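Pre-Sale Inspection Checklist – Mechanical 35 mm Rangefinder Bodies
Tirkora Camera Repair, bench copy with comments
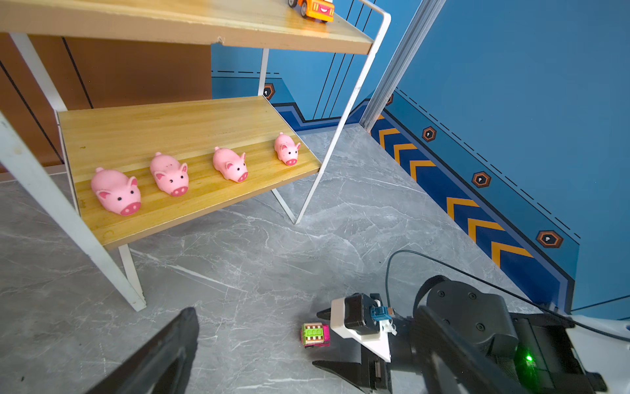 Complete one sheet per body. Mark each line P (pass), A (advisory) or F (fail). A body with any F goes back to the repair shelf and is not priced. Comments below are for the Ullent body, serial ending 924, received in August from the Demirtaş estate.

Inspected by: Doğukan Duman
Checked by: Yuzhen Gu

1. Exterior

1.1 Top plate free of dents over the finder windows – P
1.2 Base plate seats flat, key turns fully – A
Key is stiff over the last part of its travel. Cleaned and lightly greased, still not right. Mention on the ticket.
1.3 Strap lugs tight, no cutting at the eyelet – P
1.4 Covering complete – A
Small lift beside the self-timer. Do not glue until the shutter work is signed off, as the covering has to come off again for the front screws.

2. Shutter

2.1 Curtains: hold a lamp behind each in a dark room, look for pinholes – P
2.2 Slow speeds run through without sticking – F
One second hangs when the body is held lens down. Half a second is fine in all positions.
2.3 Top speed even across the gate – A
Marked 1/1000, measured slow at the closing side. Within our limit for a body of this age, but the reading should be repeated after the slow train is cleaned.
2.4 Flash contact fires on X – P

3. Film transport

3.1 Advance lever returns without help – P
3.2 Frame spacing even on test roll – P
3.3 Counter resets when the take-up spool is removed – not applicable
Manual reset on this model. YG: line should be struck out on the next version of the form.
3.4 Rewind clutch releases – P

4. Rangefinder and viewfinder

4.1 Infinity agrees with a distant target – P
4.2 Vertical alignment – A
Slightly high. Adjusted, then drifted back overnight. Check that the cover screw is not disturbing the setting.
4.3 Frame lines change with each lens – P
4.4 Haze – A
Light haze on the rear eyepiece only. Prism clean.

5. Lens mount and safety items

5.1 Mount screws tight, no burrs on the flange – P
5.2 Any thoriated or unmarked glass supplied with the body noted on the ticket – P
None supplied.
5.3 Solvent fully evaporated before the body is bagged – open
To be done after 2.2. Fan on, lid off the tray, no heat gun.

Result: FAIL on 2.2. Return to bench. Parts from the Tuvau donor body may be used for the slow train – record the donor number on the back of this sheet.

YG: agreed. Repeat sections 2 and 4 in full after the repair; 1 and 3 need not be done again unless the top plate comes off.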